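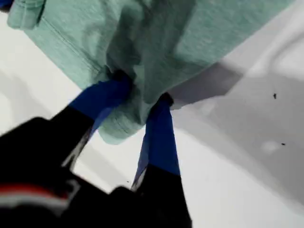
Was ändert sich für die Beschäftigten einer Wäscherei, wenn ein Roboter die Hemden vom Tisch nimmt?

Das Greifen und Vereinzeln der Teile fällt weg, das Prüfen, Sortieren nach Kunden und Verpacken bleibt Handarbeit, und die Schichten werden neu zugeschnitten.

Femeo nimmt Greifzellen für Oberbekleidung in Betrieb

Textildienstleister setzt Roboter beim Vereinzeln und Vorlegen ein / Betriebsvereinbarung schließt Kündigungen wegen der Umstellung aus / Zweiter Standort folgt im September

Der Textildienstleister Femeo hat in seinem Betrieb Endelby zwei Roboterzellen für das Vereinzeln und Vorlegen von T-Shirts, Polohemden und leichter Arbeitskleidung in den Regelbetrieb übernommen. Die Zellen stehen zwischen dem Trocknerauslauf und den Falttischen in Halle 2. Sie greifen einzelne Teile aus der Ware, heben sie an und legen sie so ab, dass die Faltmaschine sie übernehmen kann. Geliefert wurden die Zellen vom Maschinenbauer Athanasiadis, die Steuerungssoftware stammt von Jinance.

In Endelby arbeiten 265 Beschäftigte. 26 von ihnen waren bisher überwiegend mit dem Vereinzeln und Vorlegen beschäftigt. Diese Tätigkeit gilt im Betrieb seit Jahren als die unbeliebteste. Sie wird im Stehen verrichtet, mit vorgebeugtem Oberkörper und ständig wiederholten Zugbewegungen aus der Schulter. Der Betriebsrat hatte wiederholt auf die Krankheitstage in diesem Bereich hingewiesen und eine Rotation verlangt, die bei voller Auslastung häufig nicht eingehalten wurde.

„Wir haben den Arbeitsplatz zweimal ergonomisch überarbeitet, mit höhenverstellbaren Tischen und mit einer anderen Zuführung. Beides hat etwas gebracht, aber nicht genug“, sagt Merike Strazds, Betriebsleiterin in Endelby. „Die Bewegung selbst blieb dieselbe. Deshalb haben wir uns für die Zellen entschieden.“

Weiche Ware als technische Hürde

Beim Waschen, Trocknen und Mangeln ist die gewerbliche Wäscherei weitgehend mechanisiert. Bei Flachwäsche wie Laken und Tischdecken gilt das auch für die Eingabe. Oberbekleidung wurde dagegen bis zuletzt von Hand vorgelegt. Ein Trikotstoff hängt nach jedem Griff anders, Säume rollen sich ein, Ärmel stecken ineinander, und zwei Teile in ähnlicher Farbe lassen sich im Haufen schwer auseinanderhalten.

Die Zellen in Endelby arbeiten mit Zweifingergreifern. Der Stoff wird zwischen den Fingern eingeklemmt und angehoben. Anschließend sucht die Steuerung im Kamerabild nach Saum oder Schulternaht und bestimmt den nächsten Griffpunkt. Findet sie keinen, legt sie das Teil zurück und versucht es erneut. Nach dem dritten Fehlversuch wird das Teil auf ein Nebenband gegeben und von Hand bearbeitet.

„Am Anfang hat uns vor allem dünner Jersey beschäftigt. Der Greifer hat zwei Lagen gefasst statt einer, oder er hat den Stoff beim Anheben verloren“, berichtet Adi Sembiring, Projektingenieur bei Athanasiadis. „Wir haben den Belag an den Fingern mehrfach gewechselt und die Klemmkraft je Artikelgruppe getrennt eingestellt. Das war mühsam, und es hat länger gedauert als im Angebot vorgesehen.“

Der Regelbetrieb begann dadurch ein Quartal später als geplant. Im Abnahmelauf, der sich über eine volle Schicht erstreckte, wurden einer Zelle 904 Teile vorgelegt. 863 davon gab sie ohne Eingriff an die Faltmaschine weiter, die übrigen gingen auf das Nebenband. Eine geübte Kraft schafft in derselben Zeit deutlich mehr. Die Zellen laufen allerdings auch in den Pausen und in der Stunde vor Beginn der Frühschicht, in der bisher kein Personal eingeteilt war.

Was sich an den Arbeitsplätzen ändert

Femeo und der Betriebsrat haben vor der Bestellung eine Betriebsvereinbarung geschlossen. Darin ist festgelegt, dass aus Anlass der Umstellung niemand gekündigt wird und die Eingruppierung der betroffenen Beschäftigten mindestens erhalten bleibt. Wer in eine höher bewertete Tätigkeit wechselt, wird ab dem ersten Tag der Einarbeitung entsprechend bezahlt.

Von den Beschäftigten aus der Vorlage sind neun in die Qualitätsprüfung gewechselt, die bisher unterbesetzt war. Dort werden Flecken, offene Nähte und fehlende Knöpfe erfasst und die Teile bei Bedarf an die Näherei gegeben. Sechs Beschäftigte bedienen als Anlagenführerinnen und Anlagenführer die neuen Zellen. Vier haben eine Stelle in der Kommissionierung angenommen. Sieben bleiben in der manuellen Vorlage, die für das Nebenband, für schwere Jacken und für Latzhosen weiter gebraucht wird. Für sie gilt jetzt eine feste Rotation mit einem Wechsel nach zwei Stunden.

Myrto Panagiotou arbeitet seit elf Jahren in Endelby und hat die Einweisung zur Anlagenführerin abgeschlossen. „Früher wusste ich am Abend, was ich gehoben hatte. Jetzt laufe ich mehr und schaue mehr. Man muss hören, ob die Zelle sauber arbeitet, und man muss wissen, wann man sie anhält“, sagt sie. „Die ersten Wochen waren anstrengend, weil sie ständig stehen blieb. Das ist besser geworden. Ganz ruhig ist es nie.“

Die Einweisung dauert zwölf Arbeitstage und findet während der Arbeitszeit statt. Sie umfasst das Anfahren und Stillsetzen der Zelle, das Beheben einfacher Störungen, den Wechsel der Fingerbeläge und das Anlegen neuer Artikelgruppen in der Software. Die Bedienoberfläche steht in fünf Sprachen zur Verfügung. Auf Wunsch der ersten Gruppe wurden die Störungsmeldungen durch Skizzen ergänzt, nachdem sich einige Texte als missverständlich erwiesen hatten.

Keine Auswertung einzelner Personen

Strittig war in den Verhandlungen der Umgang mit den Betriebsdaten. Die Zellen zeichnen auf, wann sie laufen, wann sie stehen und welche Störung vorliegt. Der Betriebsrat befürchtete, dass sich daraus ableiten lässt, wer wie schnell auf einen Stillstand reagiert. Die Vereinbarung sieht nun vor, dass die Daten keiner Person zugeordnet und nur schichtübergreifend ausgewertet werden. Die Kameras sind auf die Greiffläche gerichtet, die Bilder werden nach 48 Stunden gelöscht.

„An dem Punkt haben wir am längsten gesessen“, sagt Michalis Vlachopoulos, Vorsitzender des Betriebsrats. „Wir waren nie gegen die Maschine. Die Leute in der Vorlage haben selbst gesagt, dass sie das nicht bis zur Rente machen können. Aber es musste vorher auf Papier stehen, was mit ihnen passiert und was mit den Daten passiert.“

Offen ist aus Sicht des Betriebsrats die Frage der Springer. Fällt eine Anlagenführerin aus, muss derzeit jemand aus der Prüfung einspringen. Femeo will bis zum Jahresende weitere vier Beschäftigte schulen. Auch die Geräuschentwicklung der Vakuumpumpen in Halle 2 wird noch einmal gemessen, nachdem sich Beschäftigte an den Falttischen darüber beschwert hatten.

Weitere Schritte

Im September soll eine dritte Zelle im zweiten Femeo-Betrieb aufgestellt werden. Dort wird überwiegend Kleidung für Pflegeeinrichtungen bearbeitet, darunter viel Privatwäsche der Bewohner. Die Vielfalt der Teile ist größer als in Endelby, Femeo rechnet deshalb mit einem höheren Anteil auf dem Nebenband. Die Betriebsvereinbarung aus Endelby wird übernommen und um eine Regelung für Teilzeitkräfte ergänzt.

Eine Automatisierung des Faltens von Jacken und der Endkontrolle ist nicht vorgesehen. „Ob ein Kasack noch einmal rausgehen kann oder in die Näherei muss, entscheidet bei uns weiterhin ein Mensch“, sagt Nuwan Dissanayake, Geschäftsführer von Femeo. „Dafür fehlen uns Leute, und dafür haben wir jetzt ein paar mehr.“

Pressevertreter können die Anlage nach Anmeldung jeweils am Donnerstag während der Frühschicht besichtigen. In Halle 2 sind geschlossene Schuhe vorgeschrieben. Aufnahmen von Beschäftigten sind nur mit deren Einverständnis möglich.

Über Femeo

Femeo vermietet und pflegt Berufskleidung und Wäsche für Handwerk, Gastronomie und Pflege. Das Unternehmen betreibt zwei Wäschereien und eine eigene Näherei und bildet Textilreiniger sowie Maschinen- und Anlagenführer aus.

Kontakt für Rückfragen: Femeo, Unternehmenskommunikation, Betrieb Endelby

Abdruck honorarfrei, Belegexemplar erbeten.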